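Munro Travel Bursary: Notes for Intending Applicants

I have now served two terms on the selection panel for the Munro Travel Bursary, and the same enquiries reach me each spring. I set out my own views on them in this post. The published rules remain the authority on all points.

The bursary supports postgraduate students who wish to spend a short period with a host department away from their own institution. Up to 11 awards are made in each round. Each award covers rail or coach fares and lodging to a limit of £400, and a further £300 may be requested by students with caring responsibilities.

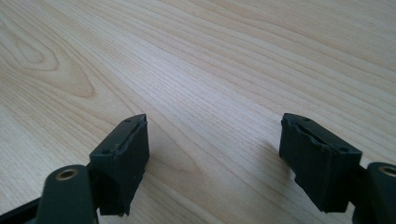
Applicants should name a host before they apply. The departments at Sunbridge and Rurnitz have both received bursary holders in the past and reply promptly to letters of enquiry. Gurkport joined the scheme last year and can take students in the autumn term only. An applicant who has not yet heard from the proposed host may still apply, provided that the letter of support arrives before the panel meets in April.

The statement of purpose must not exceed 2 pages. Many of those I read devote the first page to the student's career to date, which the panel can already find in the curriculum vitae. It would be of greater assistance to learn what the applicant intends to do during the visit and whom they hope to work alongside. 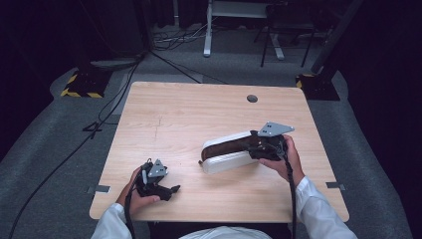
References should be sent directly by the referee. The panel does not accept references forwarded by the student, and an application with only one reference will be held over to the next round.

Successful applicants are asked to submit a brief report within a month of their return. Receipts should accompany the report. Claims for meals are not met under the present rules, although I understand that this is to be reviewed before the next round opens.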